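The Long Life of a Plain Table
How one town library rebuilt its reading room around its furniture

When the Leden Public Library closed its main reading room for repairs, the board expected the debate to center on the roof. Most of the letters it received were about tables. Readers wished to know whether the old ones would be kept, whether the new ones would be as wide, and whether it would still be possible to spread out a newspaper without touching a neighbor's elbow.

The library serves a district of modest means, and its furniture had been bought piecemeal over several decades. A survey commissioned before the closure recorded 617 separate items, among them chairs from three vanished schools and a map cabinet to which the key had been lost. Olga Soler, the architect appointed to the project, asked that nothing be discarded until it had been used for a week by the public in a temporary hall on Carrasco Street.

"A table is judged by the people who sit at it for four hours," Ms. Soler said. "They notice the height first. Then they notice the glare."

Glare became the subject of considerable study. Dark surfaces made the hall seem smaller in winter, while polished ones reflected the ceiling lamps into the eyes of older readers. The design office favored a pale, matte top, accepting that it would show wear sooner than a dark one.

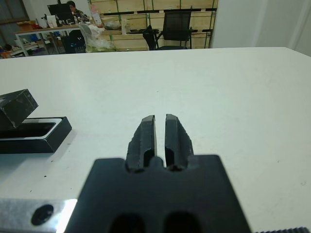
A matte white tabletop with faint specks and scuffs.

Bonifacio Bustamante, who has repaired furniture for the library since 2000, was at first opposed to the choice. His workshop in Gellano had spent years restoring the brown oak tables, and he regarded pale tops as suited to kitchens. He changed his view after the trial in the temporary hall, where readers with weak eyesight reported that they could find their pencils and glasses more easily.

The final plan keeps eight of the oak tables along the north wall, where the light is even, and places the new ones in the center of the room. Seating has been set at 100, fewer than before. The board considers the loss acceptable in return for wider aisles, which the former arrangement did not allow.

Maintenance was settled in the same spirit. Tops are wiped each evening with a damp cloth and are not to be waxed. Small marks are left alone, and a top is refinished only when the surface begins to catch on paper.
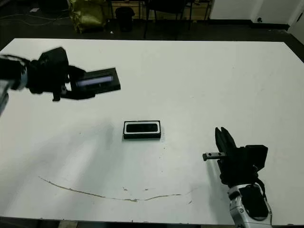 What Other Libraries May Take From It

The reading room reopened on 16 September 2019 to a full house. Inquiries have since come from the neighboring town of Riltitz, whose own library faces a similar renovation and has a smaller budget with which to meet it.

Ms. Soler advises that the trial period be kept even where money is short. Borrowed tables in a rented hall will serve the purpose, provided that readers are given a simple card on which to record their remarks. The Leden cards have been bound and may be consulted at the front desk on request.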